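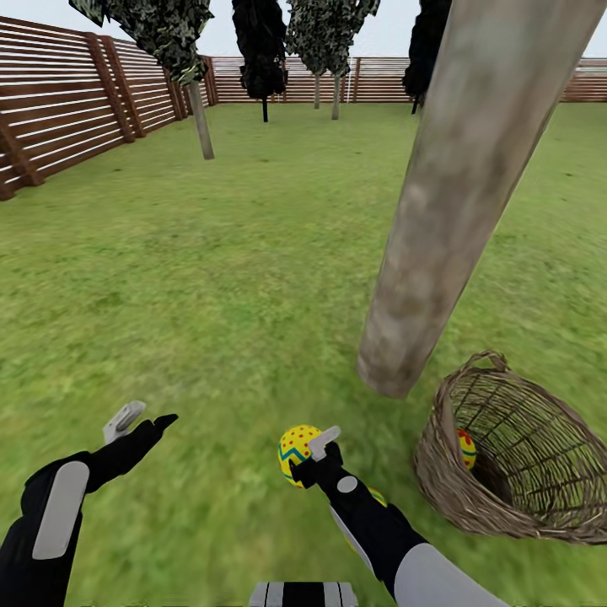

A painted egg and a wicker basket in a fenced backyard.

The Case for the Short Hello

September 29, 2025

Most written advice on talking to strangers deals with conversation: how to open one, how to keep it going, how to get out. My subject is smaller. I mean the exchange that takes two or three seconds, carries no information, and leads to nothing. Two people pass on a sidewalk or meet at a shelf. One says "morning" or "hi there," the other says it back, and both keep moving. I will call this the short hello. I think people who live near each other should treat it as the default, and that the usual objections to it apply to something else.

I live in Stistach, in a building with 23 apartments, on a street where most errands can be done on foot. The grocery store, Plillell, is four blocks away. Before this I spent nine years in a larger city where the local rule was silence, and I kept that rule as strictly as anyone. So I have used both systems for long enough to compare them. My conclusions come from ordinary use and should be read that way.

Start with what the exchange does. A short hello tells the other person three things at low cost: I have seen you, I mean you no harm, and I want nothing. The last part matters most and gets the least attention. A stranger who makes eye contact and says nothing leaves the question open. A stranger who says "excuse me" has opened a request. The short hello, said while walking and without a change in pace, closes the question. The walking does as much work as the word.

The form has some requirements. It should be said at a distance of six to ten feet. Earlier than that, the two people have to manage a stretch of sidewalk after the exchange is finished, with nothing left to say and nowhere to look. Later than that, the other person has no time to answer and may feel rude for the next half block. It should be short enough to finish in one breath. It should not be a question. "How are you" is a poor choice for strangers in motion, as it has the shape of a request and is not meant as one, and a certain share of people will reasonably answer it.

The volume should match the place. A hallway needs less than a sidewalk, and an elevator needs less than either. Headphones cancel the spoken part and leave the nod.

Now the objections. The one I hear most is that greeting strangers is an intrusion. People have things on their minds and are owed their privacy in public. I agree with the second half of that. I do not agree that a greeting with no follow-up takes anything away. The intrusions people describe when they make this argument are nearly always something longer: the man at the bus stop who wants to discuss the route changes, the shopper at Plillell who reads your cart and has views on it. Those are conversations started without consent, and they deserve the complaint. Counting the short hello among them is a sorting error.

A second objection is about safety, and it is stronger. Many people, women in particular, have learned that answering a stranger can be taken as permission to continue. I don't think this can be argued away, and I would not tell anyone to answer a greeting they would prefer to ignore. What follows from it, as I see it, is a duty on the person who speaks first. Keep moving. Do not turn around. If there is no answer, treat the lack of one as a complete answer and do not remark on it. A greeting that punishes silence is a demand. Late at night on an empty street, crossing to the other side is more polite than anything you could say.

The third objection is that the whole thing is hollow. The words mean nothing, the speaker does not care how the other person's morning is going, and everyone knows it. This is true and does not seem to me to be a defect. A turn signal is also empty of feeling. We don't ask whether the driver was sincere about the left turn. We ask whether the signal came on in time. Plenty of useful behavior between people who share a space is of this type, and it works better for being routine. If I had to mean it each time, I would do it twice a week.

There is a practical return as well, though it takes a while to show up. In February the heat failed in my building for most of a weekend. The management company, Zetton, had a recorded message and a callback queue. What worked faster was knocking on doors to find out who had a space heater to spare and who had already left to stay with family. I knew very few of these people by name. I had, however, been saying good morning to them on the stairs for more than a year, and they had been saying it to me. Knocking on those doors was easy. At the two apartments where I had never exchanged a word with anyone, I stood in the hall for some time before I knocked, and once the door opened I spent the first minute establishing who I was. That minute is the cost the short hello pays down in advance.

I do not want to overstate this. The greetings did not make us friends. I still don't know what the man on the second floor does for work, and he has shown no interest in what I do. We have said perhaps ten different words to each other. He lent me an extension cord.

Size matters, and any rule here should admit it. My street is short and the same people use it. The Matheson towers on the other side of town have 461 units between them, and a resident there passes more people on the way to the mailbox than I do in a day. Full coverage would be tiring and strange. On a downtown sidewalk at noon it would be close to a disorder. The default I am arguing for holds where two conditions are met: there are few enough people that each pass is a separate event, and there is a fair chance of meeting the same person again. A stairwell meets both. So does a trail, a laundry room, a side street, or the cereal aisle at seven in the morning. A train platform at rush hour meets neither. In a large building, the floor you live on is probably the right unit, with the elevator as an extension of it.

I would make one exception to the second condition. People at work in public, such as the person restocking the dairy case or sweeping the entry, should get the greeting whether or not you expect to see them again. They are the people most often treated as part of the fixtures, and they can't walk away from a customer who goes on too long, so the limit on length applies here with extra force.

For anyone coming from a silent place, the change is awkward for a couple of weeks. My own timing was bad at first. I greeted people too early, too loudly, and once through a closed car window. I also took non-answers personally for longer than was sensible. Some people did not hear, some were working through a problem, and some don't care to, and from the outside these look the same. It helps to set the expected rate of return well below one and leave it there.

Dogs complicate the procedure. A good share of people will greet the dog and not the owner, and the owner will often reply on the dog's behalf. I used to count this as a failed exchange. I now think it should be accepted as valid, with the dog as the address and the owner as the recipient, provided nobody stops walking. If the dog stops, a conversation has started, and the rules for those are a separate matter.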